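The Graltby Bench Mat, and why I stopped losing screws

333 shares
3 comments

I've been selling small tools and workshop bits out of the Edell shop for a good while now, and the item I get the most messages about is the plainest thing I stock. It's a mat. It's gray, it's rubbery, it lies flat on your bench and it has a raised lip all the way around. That's the Graltby Bench Mat, and I want to tell you why I think it's worth your money, and also who I think should skip it.

Let me start with my own bench. I fix things at home most evenings — old radios, lamps, a sewing machine that came to me in a grocery bag, my neighbor's doorbell, whatever turns up. For years I worked on a folded bath towel. A towel is soft and it's free, and every tiny screw you put down on it vanishes into the loops until you shake it out over the kitchen floor. I've done that more times than I want to admit. I once spent a whole evening on my knees with a flashlight looking for a spring the size of a grain of rice (it was stuck to my sock).

So when Brorel sent me the first Graltby mats to try, I put one down and left it there. It has pretty much lived on my bench ever since. There are coffee rings on it. There's a burn near one corner where I set down a soldering iron like an idiot, and the mark is there for good but it didn't go through.

What you get

The mat comes rolled in a cardboard tube with a strap around it. Unroll it the night before you need it and put a couple of heavy books on the ends, or it will try to curl back up on you. By morning it's flat and it stays flat. There's a bit of a new-tire smell for the first few days. I hung mine over the shower rail with the window open and that took care of most of it.

It comes in 2 sizes. The small one fits a kitchen table with room left over for dinner at the other end, and the large one covers most of a proper workbench. Both have the same lip and the same little molded trays down one side. I keep screws in the first tray, washers in the next, and the last one seems to collect pencil stubs and mints.

The top has a fine texture so round things don't roll far. The bottom is tackier, and it grips painted wood, bare wood and metal just fine. It does not grip a tablecloth! Please take the tablecloth off. I had an angry letter about that one, and fair enough, I should have put it on the label sooner.

It's handy for big jobs too, even when the thing you're fixing is never going to fit on the mat. I put the small mat next to the job and use it as a parking lot for parts. Mixers, vacuum cleaners, computers, it's all the same idea. You take the cover off, you take out more pieces than you thought you would, and every piece needs somewhere to wait. 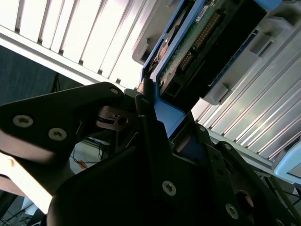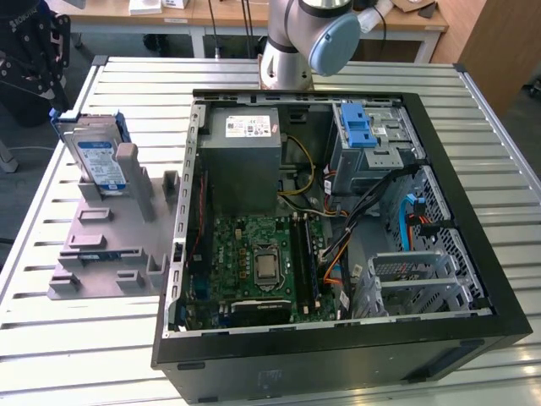

Computer hardware: a blue drive carrier in the first photo, an open desktop tower in the second.

A word about cleaning. Warm water, dish soap, an old rag. That's all I do. Don't put it in the dishwasher, don't iron it (someone asked), and keep it away from paint stripper. Grease wipes off if you catch it the same day. Leave it for a month and you'll be scrubbing with a toothbrush, and the texture makes that slow going.

Who should skip it

If you mostly cut leather or paper with a knife, buy a real cutting mat. This one will take a nick or two but it won't heal up, and you'll wreck it in a season. We carry the Cuevas cutting boards for that and they cost less anyway. And if you have a bench you already love, with drawers and dividers and a place for everything, you don't need me to sell you a sheet of rubber.

It's also heavier than it looks. The large one is a bit of a wrestle to get in and out of a closet, so if you have to pack everything away after each job, go for the small one. I bought the large for my sister and she swapped it back within a week.

Ordering

The item number is 1163 for either size, and you pick small or large at checkout. We're well stocked on the small. The large sold out in March and came back, and I've set aside a bigger pile this time, but I can't promise how long it'll last. Orders in before noon go out that afternoon, and I pack a lot of them myself, so if your tube has a crooked label — sorry, that was me.

Returns are easy. If you unroll it and hate it, roll it back up, strap it, stick it in the tube and send it home to us. A few scuffs are fine. I'd ask that you don't send it back with solder on it.

I'm trying to talk Brorel into making one in dark green. They keep telling me gray is what people want. If you'd buy a green one, leave a comment and I'll pass it along!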